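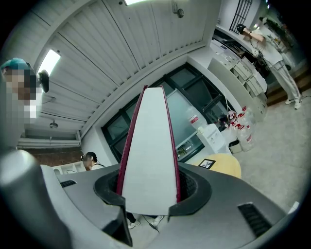

## The little round table at Haugland

Brick wall, white ceiling panels, low white shelves. You come for the books, though. Randi Rønning has run the swap room at Haugland for 11 years and still won't buy bigger furniture. One round table, light wood, thin legs. That's your display.

"Two books, one picture. More and people stop looking," she says. She changes the lot most mornings, before coffee if teh bus is on time.

The catalog stands at 291 titles, paperbacks mainly. Old gift editions go fastest. Gold on the cover, thick boards, the sort your aunt kept behind glass. Sverre Holmgren took five home in October and brought back two. Fine by Randi.

House rules, such as they are: bring one, take one. No library stamps. Water's by the wall, help yourself, keep the cup off the covers.
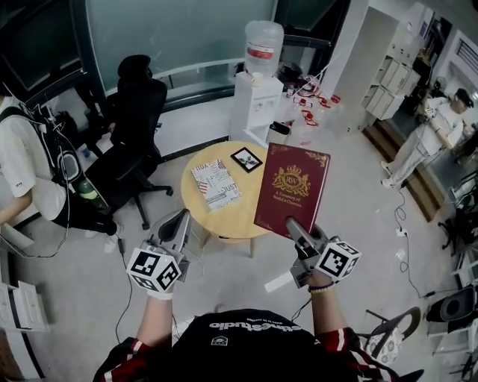
*Up for swapping: "A Treasury of World's Classics," dark red with a gold crest, and a paperback on the table.*

Next up, a shelf for kids' books, if Embla Blomqvist finishes the brackets. She's promised. Twice now. Doors open at 11, knock hard becuase the bell's useless.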